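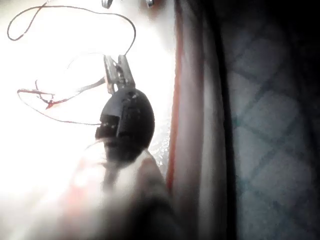
Suture practice bench, Ondelville workroom
Notebook entry 147, September, afternoon session

Purpose

To record the condition of the synthetic tissue pad during interrupted stitching, and to settle how pads are to be prepared for the Pikdale course. The previous entry left two matters open: how long a pad may be kept moist before the edges of the cut begin to lift, and whether the shorter thread is practical for a learner. Only the first was taken up in full.

Materials

Pad from the Tiwari batch, sheet 601, single incision, short.
Curved needle with dark thread attached.
Saline in the squeeze bottle, lukewarm.
Red colouring, one drop, applied along the line of the cut with a cotton bud.
Lint-free cloth and a covered dish for the needle.

Preparation

The pad was rinsed, patted dry on the underside and laid flat for 5 minutes before the surface was moistened. Saline was then spread with a gloved finger from the middle outward. Too much of it carries the colouring away from the cut, and the margin becomes hard to judge. On the earlier sheet the colour had reached the corner before the first stitch was placed. The amount used today was smaller and is to be kept as the standard.

Colouring should go on after the saline. The Jeno instructions give the reverse order, and their sheet should be corrected at the next reprint.

Stitching

Interrupted stitches, each tied and trimmed separately. Tails are to be left short, but long enough to be picked up again when the stitch is removed for inspection. The knot should bridge the cut squarely; where it sits crooked, this is to be noted and the stitch left in place.
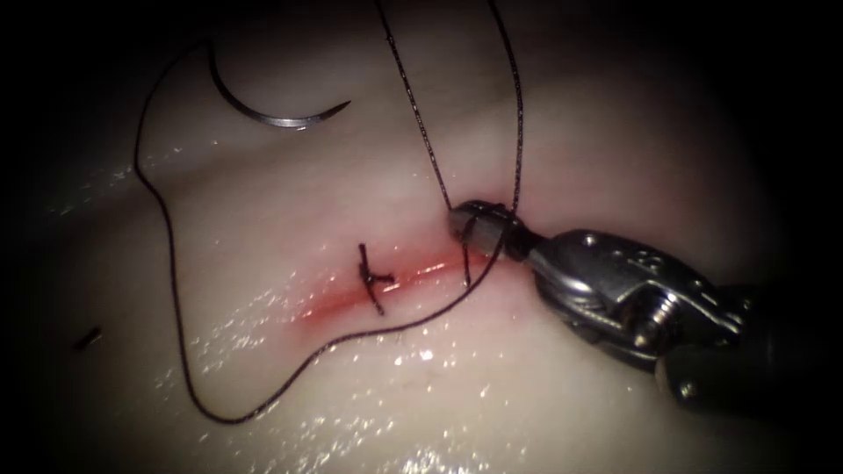

Sheet 601, one stitch tied and trimmed. Needle resting on the pad.

The colouring had spread a short distance from the line, with soft margins. This is acceptable for practice. For marking purposes a sharper edge would be preferred, and a thicker colouring is to be tried on the next sheet.

The needle should not be left on the pad between stitches for longer than is needed to trim. The thread picks up moisture and then clings to the surface, and on a previous sheet it drew a loop under itself which had to be cut.
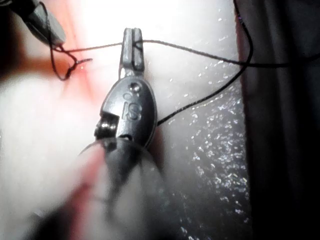 Spacing and tension

Spacing is judged by eye at present. A paper gauge was tried on the last sheet and went limp within minutes; a plastic strip has been requested. Tension is to be just enough to bring the edges together. If the pad puckers on either side of the knot, the thread has been drawn too tightly.

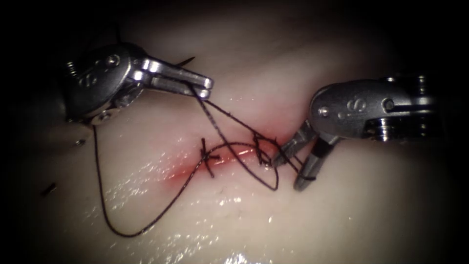
Sheet 601, two stitches across the incision.

Marking of the sheet is held over to the next entry, when the stitches will be examined under the lamp and then removed.

Outstanding

Trial of thicker colouring.
Plastic spacing strip – ordered, not yet received.
Comparison of the shorter thread, 4 sheets set aside.
Corrected order of saline and colouring to be sent to Pikdale with the next box of pads.

Last updated: Sunday, 4 pm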